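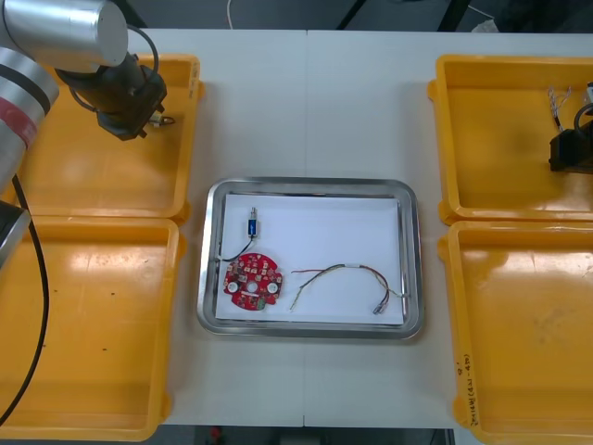 Sorting a big pile of mixed seed beads takes one evening if you set up first and about a month if you don't. I've done it both ways. Last December I bought a jumble lot at an estate sale in Vullham, three coffee cans of it, every size and color stirred together, and this is the method I ended up with. You need a flat table and trays, more trays than you think. Shallow yellow plastic ones are good, two on the left, two on the right, and a stainless steel one in the middle for the unsorted stuff. White table if you can get it. Dropped beads show up on white.

What you need

Trays, see above. Rims matter. No rim, no tray.
A small scoop or a stiff index card.
Tweezers, the pointy kind.
Zip bags or little screw-top jars.
Masking tape and a marker.
A damp paper towel.
A lamp you can move.
A kitchen scale, if you plan to sell or trade any.

Skip the bead mat for this part. Mats are great for stringing, lousy for sorting. Beads stick in the fuzz and you can't pour off a mat.

Step 1. Get the junk out

Pour a small amount in the middle tray. Small! A thin layer, you should see metal between the beads. Pick out thread, pins, broken glass, dust bunnies, old clasps. My lot had a baby tooth in it. Moving on.

Clasps and findings go in their own jar. Don't sort those now, you'll get distracted and lose an hour.

If everything's grimy, wash before sorting. Warm water, one drop of dish soap, fine mesh strainer. Swish, rinse, spread on a towel overnight. Test a few first if you see metallic or dyed ones, some finishes come right off. I lost a nice batch of pink that way. They are now clear.

Step 2. Sort by size, not color

Everybody wants to do color first. Don't. Color is fun and size is boring so do size while you're fresh.

Four groups is enough:

Big (6/0 and up)
Medium (8/0)
Small (11/0)
Everything else: bugles, cubes, drops, weird ones

One group per tray. Put the group you have the most of on your strong-hand side, closest to you. For most people thats the 11/0s.

Sifting screens speed this up a lot. I have the cheap Clerklow set, plastic rings with mesh, they nest. Shake over the middle tray, tip what's left on top into the Big tray, next screen down, repeat. Screens don't catch everything. Bugles go through sideways. You still have to look over each tray after.

No screens? Tilt the tray a little and tap it. Round ones roll down first. Slow but it works ok.

Step 3. Bag the sizes

Stop here and bag up. Really. If you leave four open trays out and go to bed, there's a cat or a sleeve in your future. Ask me how I know.

To empty a tray, crease the index card down the middle, push the beads to a corner, scoop, tip into the bag. Rounded corners are easier for this than square ones. Last stragglers come up with a damp fingertip.

Label right away. Size, date, "washed" or "not washed." Marker on tape, tape on bag.

Step 4. Now color

One size at a time. Pour the 11/0s back in the middle, clean trays around it.

First pass is rough:

Reds, oranges, yellows, browns
Greens and blues
Purples and pinks
Black, white, gray, clear

Don't argue with yourself over teal. Teal is green or blue, same tray, keep going.

Second pass, split each of those the same way. Most people can stop there. I did a third pass on the blues only because I had a bracelet in mind.

Yellow beads in a yellow tray are a pain, by the way. Same for amber and clear. Put a sheet of dark paper down in that one, or use a plate.

Move the lamp low and to the side. Overhead light bounces off the bottom of a shiny tray and you get glare right where you're looking. Low light also shows up the chipped ones.

Step 5. Count or weigh?

Weigh. Counting is for people with patterns that need exact numbers. My loom pattern (the Herrera band, it's an old one) takes 301 beads in the main color, and for that I counted 136 by hand before I sneezed. Then I weighed them like a normal person.

How to: count out 100, weigh, divide. Kitchen scales are bad at tiny amounts so use 100 or more. Write the number on the bag. Always add extra for culls, 9 per hundred has been plenty for me with old stock.

Storage

I use Surkov jars, the flat stacking ones with screw lids. Ended up with 206 of them counting the half empty ones, too many, I got carried away with the greens. Bags in a shoebox are fine. Keep dyed beads out of the window.

Problems

Static. Beads jumping up the sides of the tray. Wipe with a dryer sheet, or a barely damp towel, let dry.

Sore neck. Raise the table or lower the chair. Take breaks, half an hour tops per sit.

Spill. Don't move your feet. Knee-high stocking over the vacuum hose, rubber band, vacuum on low, then turn it off over the middle tray. They all drop out. Start again at step 2, sory.

Leftovers. There's always a handful you can't be bothered with. Jar, label it "soup," use it for kids or for spacer strands.

Next up is untangling old strands without cutting, when I get a minute to write it.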